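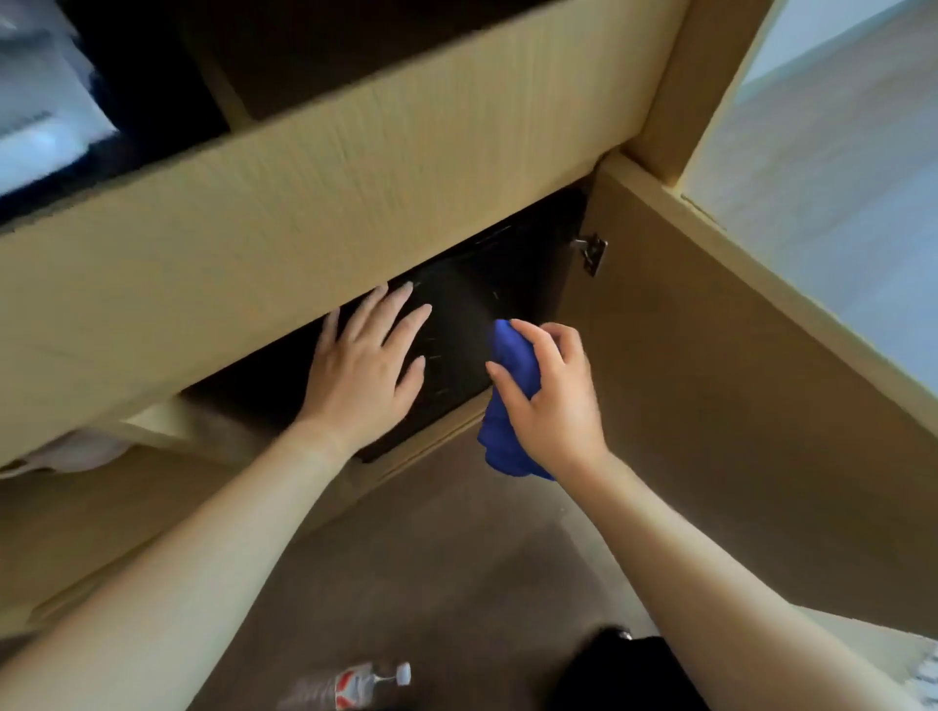
May, late evening

Spent the better part of the afternoon on the cabinet and I can't say I'm convinced it was worth it. The listing said "cleaned and ready to use." I have now bought enough secondhand furniture in Kerville to know what that means, which is that somebody looked at the top and the front and called it done.

The outside is fine, I'll give them that. The pale wood came up smooth with hardly any effort. The dark panel underneath is another matter. It has white scratches and little specks all over it, and I went at them with the blue cloth for a good long while, one hand flat on the panel to keep it still and the other rubbing. Water first. Then the Fekeline spray that was supposed to "lift years of grime in 20 seconds." I gave it 20 seconds. I gave it 3 minutes. The specks I could feel with a fingernail mostly went. The scratches are scratches, and I don't know why I thought a bottle would have an opinion about them.

I do wonder who these sprays are tested by. The back of the bottle has a paragraph on fresh citrus and one line on what surfaces it works on, and the line is "most." My arms ache from reaching up into the thing, and the room smells like a dentist's office that serves lemonade.

The hinge looks all right. Small, silver, no wobble that I could find. I still don't trust it. The last Skoltier piece I owned had hinges that looked all right too, until the door came off in my hand while I was getting the envelopes out. I meant to put a drop of oil on this one and then couldn't find the oil, so that's on tomorrow's list along with the stamps and calling Partanen about the delivery charge. They billed me for two flights of stairs. I live up one. The person on the phone last time told me the landing counts. I have asked for that in writing and I don't expect to get it.

Haven't decided what goes in it. The plan was the tax folders down below and the printer paper up top, but I measured the upper space before supper and I think the paper will only fit lying sideways. Maybe the good tablecloths, although then I'd want to line the shelf, and that means buying liner, and the store brand never sticks past the first summer.

I looked in again with the flashlight after the dishes. Better than it was this morning, I suppose. There's one mark near the edge I could swear wasn't there before I started. Left the cloth soaking in the sink. Will look at it all again in daylight before I put anything inside.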